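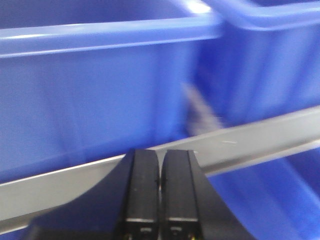

October, Jindley cell, starting this at 8:40 while the coffee is still doing its thing. We lost the tool offset again, or I should say we had a tool offset, just the wrong one! The arm went for an upper bin and stopped dead with a contact fault on the approach, at cycle 2,716 on the counter. No part in the fingers, no program edit since yesterday (I checked, then made Joyce check). My first guess was a bin shoved out of place, but every bin lined up with the tape marks. Then I went after the rail the upper bins rest on. The fingertips come up to just above it on this approach, and there's a faint light scratch on the face of the metal on the right side. I don't know how old that scratch is. Muammer says it was there in the summer, Joyce says it wasn't, and I never wrote it down, so that's on me.

Anyway. Jogged it back by hand in slow mode, watching the gap between fingers and rail the whole way. The pendant was sure we had a comfortable clearance. My feeler gauge said we had next to none. So the robot believes its fingers are shorter than they are, and it has been believing that since the backup was reloaded after the power work.

Went digging in the Divuleck project folder (which is a swamp, sorry, I know I helped make it one). The tool table in the backup is from before we went over to the longer Kahraman fingers. Somebody saved the new tool as a live value and never pushed it into the backup. Somebody may be me. The load came up clean with no warning, the bin positions were all fine, and the only thing that was wrong was the one number that decides whether you hit the shelf.

What I still don't get is why it ran all morning yesterday without tripping. Joyce thinks the lower picks never come near enough to metal to matter, and the upper bins only got called late in the batch. I like it as a theory. The order log should tell us, if Kodport ever sends me the login.

10:15. Reloaded the right tool values, dry ran the upper row at creep speed. Clean. Went up a notch, clean. Then the far end of the row, where the rail meets the post, and it faulted again! So that makes two stops, and this one with the correct offset. Ugh. 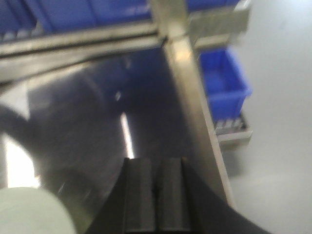 Jindley cell notebook, vol. 2, p. 2

Carrying on. The second stop isn't the same fault, and I wasted a good while treating it as if it were. No contact flag this time, it was a following error on the wrist joint, meaning the arm wanted to be somewhere and was late getting there. Nothing touched anything as far as I can tell. I went all over the post and the bracket with a flashlight and a rag and came up with nothing but grime.

Things I looked at after that, in the order I thought of them, not the order I should have:

The black line that hangs in a curve in front of the steel panel on the left. My worry was that it could catch the wrist on the way across. Swung the arm through by hand, brakes released with Muammer holding it, and it never got close. Tied it back anyway, it's been bugging me for weeks.

Payload setting. Still on the old fingers! Of course it was, it lives in the same table, on the next tab, and I fixed one tab and felt very pleased with myself. The new fingers are heavier, and that end of the row is where the wrist turns hardest.

Wrist joint temperature. Normal.

Fixed the payload, reran the far end, no error. Reran it again faster, no error. I'd like to say that's the answer but I want to see it hold through a whole shift before I write "fixed" anywhere people can read it.

Now the part I'm less happy about. While it was sitting after the second stop, Yi-an leaned in to straighten a bin. The cell was paused. Paused, with drives live, and I was standing at the pendant with my thumb near resume, looking at the error screen and not at Yi-an. Nothing moved and nobody got hurt, but I felt sick for a minute afterward. We talked it over right there. From today it's lock the gate switch before any hand goes past the rail, me included, even for a two-second nudge. I've put it on the whiteboard and I'm sending the near-miss form to Erhan this afternoon. Yi-an is adding a line to it too, since it's as much about how easy we've made it to lean in as about who leaned. 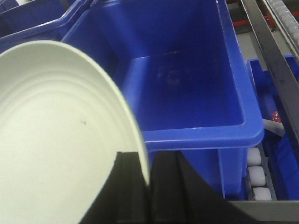
Round off-white part at the finger, blue bins and rollers beyond.

Back on real parts after lunch. The off-white rounds are the ones I trust least with a bad tool value: they sit against the inside face of the finger, and if the height is off you end up pinching the rim. Ran a batch at half speed, took them out one at a time and looked at the rims. No chips that I could find. Left the speed at half for the night.

To do:
New backup, WITH the tool table, both tabs. Label it so a tired person can't pick the old one.
Ask Kahraman for the real finger weight. I used the kitchen scale.
Mark the rail scratch with a paint pen so we know if it grows.
Get Kodport to cough up that login.
Erhan wants to know if we can make the load fail when the tool doesn't match. I think so? Ask Yavuz, he did it on the old cell.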